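Notes for session 3, additive manufacturing basics (February 2026)

Okay, so last time I ran out of time right when we got to the good part, and a few of you emailed me about layer adhesion, so I'm starting there and pushing the resin material back. If you missed the session, get the sketches of the melt zone from someone who draws better than I do.

## Why parts split where they split

Filament printing is welding, over and over, with very little heat. The nozzle lays down a hot bead on top of a cooler one, and for a moment the surface of the lower bead gets warm enough for the polymer chains to wander across the boundary. How far they wander depends on temperature and time. Then the whole thing freezes and you get what you get.

So when I hand you a snapped bracket and ask what went wrong, please don't say "bad plastic"! Look at the break first. If it's flat and you can see neat lines running along it, the layers let go of each other. If it's ragged and crosses the layers, the material itself gave out, and your welds were probably fine.

Things that make the weld worse:

- too much part cooling (a fan at full blast is great for PLA overhangs and awful for ABS)
- a nozzle temperature at the bottom of the range because someone wanted less stringing
- layers that are too tall for the nozzle
- damp filament, which foams a little as it comes out and leaves tiny voids
- a long wait between layers on a big part

That last one surprises people. If you print six brackets at once instead of one, each layer sits and cools while the nozzle visits the other five. Same file, same spool, weaker part. Khôi Đỗ ran this for his project in September, one part per plate against a full plate, and the full plate brackets broke sooner in every pull he did. His write-up is in the shared folder and I really recommend the section on how he clamped the samples, which took him longer than the printing.

## Orientation, again

I know, I know. But I keep seeing hooks printed standing up.

Draw the load as an arrow. Draw the layers as a stack of cards. If the arrow is trying to peel the cards apart, turn the part. You'll sometimes pay for that with supports, and supports leave a rough face, so pick which face you can live with. A hook lying on its side looks a bit worse and holds a lot more.

For parts with loads in two directions there's no perfect answer. Options we talked about in the lab:

1. Split the part and glue or bolt the halves, each printed the way it wants to be printed.
2. Tilt it. You get stair-stepping on the slopes, and you spread the weakness around a little.
3. Run a screw or a rod through it, across the layers, and let the metal take the tension.

I like number 3 more than I should. It's cheap and it works on parts that are already printed, as long as you have somewhere to drill.

## The slicer worksheet

You'll be working with the Bresesham housing this time, the one with the snap tabs. There are 2 versions of the file. Use the second, because the first has an inverted face near the vent and the slicer fills the whole thing solid (ask me how long I stared at that one).

Slice it three ways: flat, on edge, and at an angle you choose. For each one write down the print time, the support material, and where you think it will break. My flat version came out at 1173 layers when I used the very fine profile from Psarras, and that's silly for a housing. Go coarser! I went up to a sensible height and nobody could tell the difference from arm's length.

Then look at the tabs. A snap tab is a little diving board, and it needs to bend without peeling. If your layers run across the tab, it will pop off the first or second time you open the lid. If they run along it, you're in good shape. Add a fillet at the root while you're in there — a sharp inside corner is an invitation for a crack. 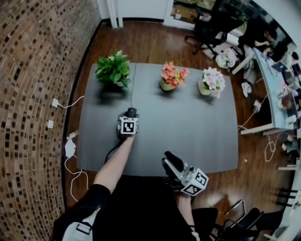
Shells for handheld stuff are where all of this gets annoying, because a curved outside has no obvious flat side to put on the bed. You want a nice surface where the palm rests, and that's exactly the shallow slope where stair-stepping shows up most. Most people split the shell into a top and a base and print each one open side down, and then they're sanding. Take a computer mouse with a cord, like the black one on the gray table: besides the curved top you have to plan an exit for that cord, and on a printed shell I'd put the hole right at the seam, half in each piece, so neither piece needs a bridge and you can lay the cord in before closing up. Leave a bit of slack in the hole size too, as small holes nearly always print undersized.

## Tolerances, the short version

Don't trust a number you read online, mine included. Print a gauge on the machine you're going to use, with the filament you're going to use. The Granovance in the corner prints holes tighter than the Varneck by the window, and a peg that slides nicely on one has to be hammered on the other. (Please don't hammer.)

Write your clearance on a piece of tape and stick it inside your notebook. When you change filament, do the gauge again. It's a tiny print, and you can start it while you're slicing something else.

Also check for elephant's foot, the little flare on the very first layers. If a lid won't seat, that's my first guess. A small chamfer on the bottom edge usually takes care of it.

## For next time

- Finish the worksheet, all three orientations. Screenshots are fine.
- Bring one broken printed part. Any part, any age. If you haven't broken one yet, borrow one from the bin in room 629.
- Read the first half of the resin chapter, up to where it gets into cure depth. We'll do cure depth together with the light meter out.

Gloves for the resin session are on me, but bring your own safety glasses if you have a pair you like. The lab ones fog up.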